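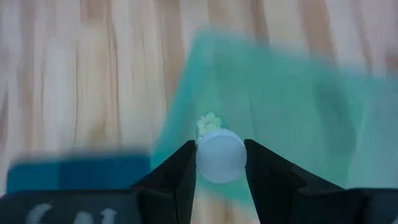
About Ormont Closures

Reading time: 4 minutes

Ormont Closures supplies screw caps and lids to firms that fill their own bottles. Our customers are mostly small producers of cleaning liquids, cordials, hair products and garden feeds. We don't make bottles and we don't fill them. We hold caps, check them, match them to the necks they have to fit, and send them out in the quantities asked for.

The business was started by Fiona Purves, who had spent 21 years in the packing hall of a bottling plant and had seen a good many filled bottles thrown away on account of the wrong cap. She still runs the checking room and signs off every new item before it goes on the stock list.

What we stock

The standard range is plain white plastic screw caps with a ribbed side wall. Ribs give the fingers something to hold, and they also give a capping machine something to hold, so the depth and spacing of the ribs matter more than most buyers expect. A fine rib is neater and easier to wipe clean. A coarse rib is easier to turn with wet or soapy hands. We stock both and will send samples of each.

White is the usual colour. Other colours can be ordered, but the minimum is 900 caps per colour and they take longer to arrive. Caps in a special colour can't be returned once the bag is open.

Liners are sold fitted or separate. Foam liners suit most water-based products. For oils and anything containing solvent, ask us first and tell us what is in the product. We keep a sheet of liner materials against common ingredients, and if yours isn't on it we will suggest a soak test before you place an order.

The Anda and Marchal ranges

Two ranges are listed under their own names. Anda caps are single-wall, light and cheap, and are meant for products used up within a few weeks of opening. Marchal caps have a thicker top and a deeper skirt, with more thread engaged when closed. They cost more and are the better choice for bottles that will be posted.

Anda and Marchal caps of the same nominal size will usually go on the same neck, but they don't close at the same turning force. A filling line set up for one should be reset before it runs the other. The figures are on the data sheet for each size.

How caps are checked

Each delivery is sampled before it goes on the shelf. Caps are taken from the top, middle and bottom of the carton. The checks are carried out in this order:

Outside diameter and height, by gauge.
Thread, on a reference neck kept for that size only.
Top face, for sink marks, flash and dirt.
Rim and ribs, for short mouldings.
Liner, for position and grip.

A closed bottle from each sample is then filled with coloured water and left on its side for 2 days on blotting paper. Any mark on the paper fails the batch. Failed batches go back to the moulder – we don't sell seconds.

Reference necks wear with use and are replaced every July. Old ones are kept for 7 years with the records for the batches they were used on.

Matching a cap to a bottle

Most of the enquiries we receive are from people who have bottles and no caps. The most reliable method is to send us one empty bottle, clean and dry, with your name on it. If that isn't possible, measure across the outside of the thread at its widest point, then across the neck without the thread, then from the top of the neck to the shoulder. Give all measurements in millimetres. A photograph is useful as well, with a ruler held against the neck.

Please don't send only the old cap. Caps stretch, and a worn one can read a full size larger than it was when new.

Premises and deliveries

We occupy one unit at Rornadau Yard, with the store on the ground floor and the checking room above it. Collections are welcome but must be arranged the day before, as the loading door is shared with the joinery next door. Orders are packed in sealed inner bags inside a carton, with the batch number on both. Keep the inner label until the caps are used up. We can't trace a complaint without it.

Stock list and liner sheet last revised Thursday, January 10, 2019.

Contact: Ormont Closures, Rornadau Yard | © Ormont Closures | Back to top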